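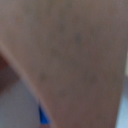
The Equipment Panel of the Nevstead Records Office convened at the end of the long table, as it did each spring, to consider requests above the discretionary limit. Mr. Vaher presided. He had before him a single item: the purchase of two robotic arms for the sorting hall, submitted by Tudor Coman of the Intake Section and dated Apr 26, 2023.

"The request is for two," said Mr. Vaher. "The Panel notes that last year it was for one."

"Last year it was refused," said Coman. "I have allowed for that."

Mr. Vaher wrote this down.

The supplier, Havska, had provided a quotation of 28 pages. Six of these concerned the arms. The remainder set out the terms of service, the terms under which the terms of service could be altered, and a schedule of spare parts in which the wrist assembly was listed at a higher price than the wrist assembly and forearm together. Jaanus Avotiņš, attending for Finance, asked whether the Office might therefore order only forearms with wrists attached and discard the forearms. The question was referred to the supplier.

A competing offer from Citivance was lower by 71 crowns. It did not include installation, training or the floor plates.

"What would they stand on?" asked Mr. Vaher.

"The floor, sir," said Avotiņš.

"Has the floor been asked?"

It had. A survey by the engineer Kikuchi was produced from the folder. The sorting hall had been built over the old cistern, and Kikuchi would certify one arm at the north wall and one at the south, provided that they never reached toward each other at the same moment. Coman said that this could be arranged in the software. Mr. Vaher asked what the arrangement would cost, and Coman turned several pages before naming a figure of 100 crowns a month, payable in advance.

Mārtiņš Kļaviņa had sat through all of this without opening his folder. He had worked the hall longer than any person in the room, and the rules of the Panel entitled him to one statement.

"When the trial arm was here in August, it handled the parcels well enough," he said. "It went very close to each one before it took hold. I used to do that, when I started. I wanted to be sure of the thing." He considered whether this was a statement. "I would like the one at the north wall, if it is approved. The light is better there."

"The arms do not require light," said Avotiņš.

"I do," said Kļaviņa.

The Panel withdrew to the corridor, according to custom, and returned after the kettle had boiled. One arm was approved for the north wall. The second was deferred to the next budget, with Coman invited to request three. Funds for a lamp were granted under a separate heading – minor furnishings – and Mr. Vaher signed for it himself.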